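Notes From the Half-Finished House

08/08/2024

Hello again! A lot of you wrote in after the last issue to ask how I finally settled on a wallpaper, so I'm giving most of this one over to it. Short version: slowly, and with a pile of samples on the stairs that my feet still remember.

I started with stripes. I love stripes in other people's houses, and I brought home three rolls from the shop in Lumby and taped up a length in the hallway. By the second morning I felt like I was living inside a deck chair. Down it came. Then I had a week of being very sure about plain green, and then a week of being very sure about no paper at all, just paint, which would have saved me a good deal of money and this entire newsletter.

What changed my mind was leaves. Big ones, much bigger than I would have dared on my own. Small prints go fuzzy when you stand back (my old bedroom had tiny sprigs and from the door it looked like dust), but a large leaf in one quiet color stays a leaf from across the room. Gray-blue on off-white is my favorite so far. It's calm, and it gets along with strong colors underneath, even a rusty red marble with a lot of veining in it.

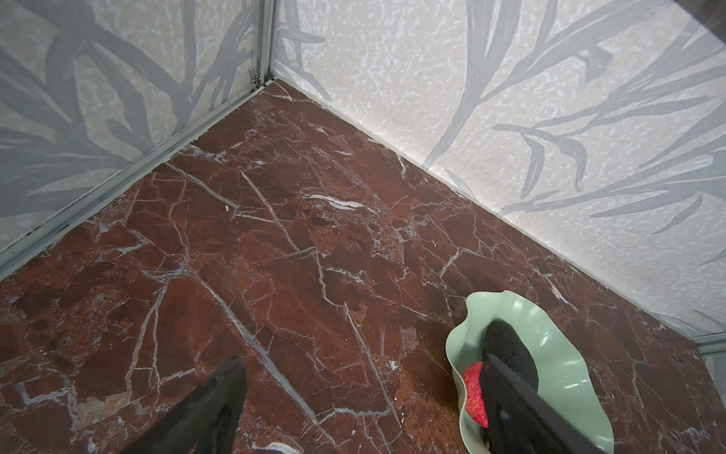
What I'd do before buying a single roll

Get a sample bigger than your hand. Most shops will give you a little square, and a little square of a big pattern is just a gray smudge. I paid for a full-width piece in the end and it was the best money I spent all summer.

Tape it in the corner, too, and leave it for 4 days. Corners are where a big print either carries on nicely or has a sort of hiccup, and you want to know which before the paste is out. Look at it at breakfast and look at it again with the lamps on. Mine went distinctly purple under the old bulb in the dining room, so I changed the bulb and kept the paper.

Write down the batch number. I know, I know, everybody says it. I ran one roll short, ordered another from Salinas (the supplier, sadly, and I did not get a trip out of it), and the new one was a shade warmer than the rest. It's now behind the bookcase. You'd never notice, but I do, every time I reach for the atlas.

And go easy on what you put in front of it. I had every intention of a gallery wall, with frames all the way up to the ceiling. Against a big leaf it was chaos! One plain piece of glass or pottery with a nice edge does plenty.
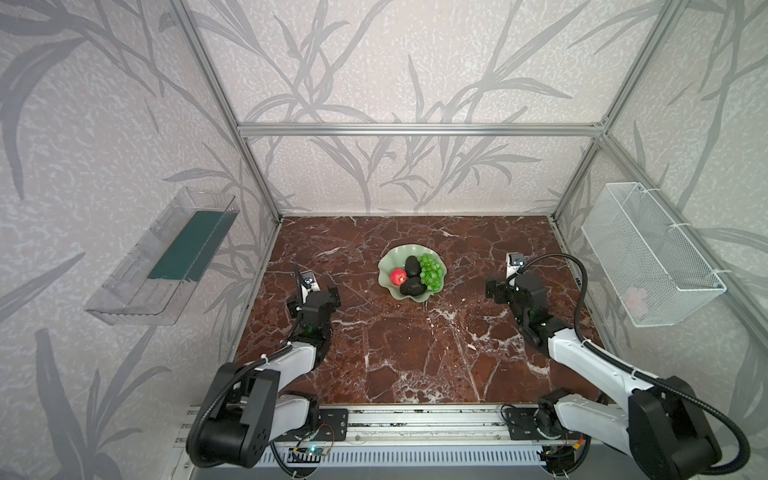 Pale mint-green glass with a wavy rim, dark marble, and gray leaves behind.

On to other business. The Jornik fabric swap was a hoot and I came home with more than I took, as usual. If you left a bag of blue corduroy by the door, I have it, so please write to me before I turn it into cushions.

Next time I'll be stripping the back stairs, or at least complaining about them. The big room will have to wait until December — I've promised myself a rest from paste, and my good brush has gone completely stiff.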